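Folding demos: hand-held gripper or teleop? (long, sorry)
Forum > Learning from Demonstration > Data collection

Started by lintlogger
9/25/26

Been lurking here since January and finally have something worth asking. I'm teaching our arm to fold small cloths in half and then in half again. We're a tiny shop, Trandstead, and the folding job is for a customer who packs them into gift boxes. So far I've recorded 2,257 demos with a hand-held gripper and the policy is... okay? It folds nicely when the cloth is lying square to the table edge. Turn the cloth a bit and it pinches the fabric too far in from the corner, lifts a big tent, and the fold comes out crooked.

What I'm trying to figure out is whether I should keep going by hand or move to the leader arm we already have sitting here. By hand I can do a fold so fast it barely feels like work (I put a podcast on). With the leader arm I'm slow and I get grumpy. But at least with teleop the robot is doing moves it can really do.

Anyone been through this with cloth specifically? Everybody's writeups seem to be about cups!

---

brassinsert

Stay with hand-held. I did both for dish towels and teleop was miserable for anything soft. You can't feel the table through the leader, so you either hover over the cloth and grab air or you mash the fingertips into the wood. By hand you just know when the pads touch down. My teleop demos had so much dithering before the grasp that the policy learned to dither too. It would sit there twitching over the corner like it was making up its mind.

Your crooked fold sounds like a data spread problem to me. How are you laying the cloth down between demos?

---

lintlogger

Um. Pretty neatly, I guess? I smooth it out and line it up more or less the same way, then fold. I started turning it on purpose only in the last batch.

---

brassinsert

Well there you go :)

Toss it down, smooth it a little, leave it at whatever angle it lands. Put a few creases in it. Swap the cloth now and then too, plain ones and ones with a colored border, because a policy that only ever saw a bright border is going to use that border for everything.

---

pilico_fan

Going to disagree with brassinsert here. We run the Pilico leader kit and I've had good luck folding with it. The big thing with hand-held is that your wrist will happily do stuff the arm can't. You come in at some lovely low angle, pinch the edge, flip your hand over, and then at playback the arm runs into a joint limit halfway through the flip. I had a whole folder of beautiful demos and a robot that froze on a third of them.

Teleop is slow, yes. It gets a lot better after the first couple of evenings. Also turn the leader's gripper spring down if yours is adjustable, mine was giving me hand cramps.

---

quiltedpanic

pilico_fan you can check for that though! Run the recorded wrist path through inverse kinematics right after each session and throw out whatever the arm can't reach. I do it before I even put the gripper away, so I still remember what I did weird. After a while you stop making the bad moves. I hardly lose any now.

Agree about the flip. For the second fold I quit flipping completely. I grip the edge, lift just enough to clear, carry it over and set it down. Looks clumsy and the robot loves it.

---

pilico_fan

Sure, if you have a decent model of your arm and your mounting is exactly where you think it is. Mine wasn't. I spent longer fixing that than I'd have spent on the demos. And reachable doesn't mean the arm can do it at the speed your hand did it.

---

quiltedpanic

Fair on the speed. I slow everything down at playback, and cloth doesn't care much until you let go of it.

---

sqalli_bench

Can I throw in a boring one? Look at your gripper opening at the start of each demo. We had a Sqalli arm doing napkins and half our demos started with the fingers wide and half with them nearly shut, depending on who was holding the thing. The robot would stop above the napkin and open and close, open and close. We rerecorded with one rule, open on the approach and stay open until one pad is on the cloth side and the other is past the edge, and the fluttering went away.

Also, lintlogger, how many people are doing your demos?

---

lintlogger

2 of us. And oh no, we do approach differently. I come in over the border and straddle it so the edge ends up between the pads. My coworker pushes in from the bare table side and sort of scoops. Both work by hand so I never thought about it.

---

sqalli_bench

Pick one. I'd pick yours. Scooping needs the bottom pad to slide along the table and that's asking a lot of an arm that might be a hair too high or too low.

---

gillness_guy

I'd scoop, personally. Straddling from above only works if there's some slack to bunch up between the fingers. If the cloth is flat and the weave is tight, the pads just skate over it. At Gillness we went back and forth on this and scooping won, but we put soft tips on the fingers first so a bit of table contact didn't matter. Hard tips, I can see sqalli_bench's point.

Whatever you pick, don't mix them in one training set and hope.

---

lintlogger

Hard tips here. OK so the plan, tell me if it's dumb: straddle only, both of us, cloth tossed down at random angles, reachability check after every session. I'll do a fresh batch of 128 like that, train on those alone, and see if it beats the big pile. If it does, the old demos go in a drawer. If it doesn't, pilico_fan gets to say I told you so and I'll dust off the leader arm.

---

pilico_fan

I'll be gracious about it. Keep the batch small enough that you'd be willing to redo it, is all I'd say.

---

lintlogger

First session of the new batch done. Went slower than I expected, mostly from stopping myself lining the cloth up (the urge is strong). The approach feels a lot more consistent already, open fingers, come in low, one pad over the border and the other out over the wood, then close. Next up I want to get my coworker doing it the same way before we record any more.

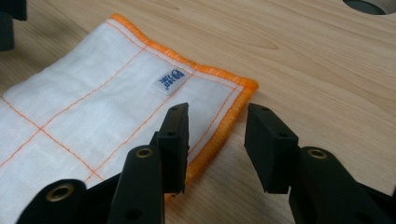
tablewobble

Try holding still for a beat right before you close, both of you. My grasps got much more reliable once the closing part wasn't blurred into the approach. And trim it if it drags on, or you'll end up with brassinsert's dithering robot.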